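Ticket 521 - Projeto Clasine, desmontagem de desktops
Estado: em análise
Componente: política de extração do disco
Aberto em abril

Resumo: a política treinada por demonstração perde a pega quando a gaveta azul do disco fica inclinada.

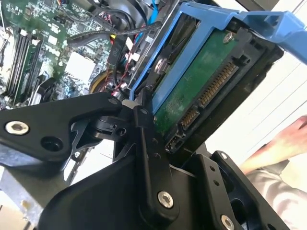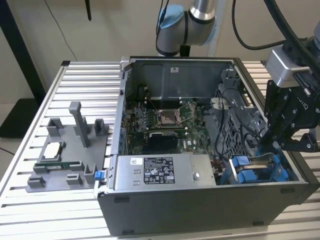

Câmera do punho e câmera fixa, mesma bancada.

Ovidiu Cozma
Técnico de robótica, célula Drerklow

Sintoma: nos testes com a gaveta alinhada ao compartimento, a taxa de extração é de 82%. Com a gaveta inclinada, o braço puxa na direção errada e a execução é abortada por limite de força.

Dados: 2.387 demonstrações no conjunto de treino. Só 174 incluem a gaveta em diagonal entre os dedos.

Já verificado:
- calibração mão-olho refeita, sem mudança
- limite de força aumentado, a falha continua
- política só com a câmera fixa: pior, a garra cobre a gaia dos discos durante a aproximação

14:20 - Forough Sadeghi pediu para repetir o treino dando mais peso às demonstrações inclinadas. Fila do servidor ocupada, começa à noite.

Pendente: comparar com o checkpoint anterior e anexar as curvas de força.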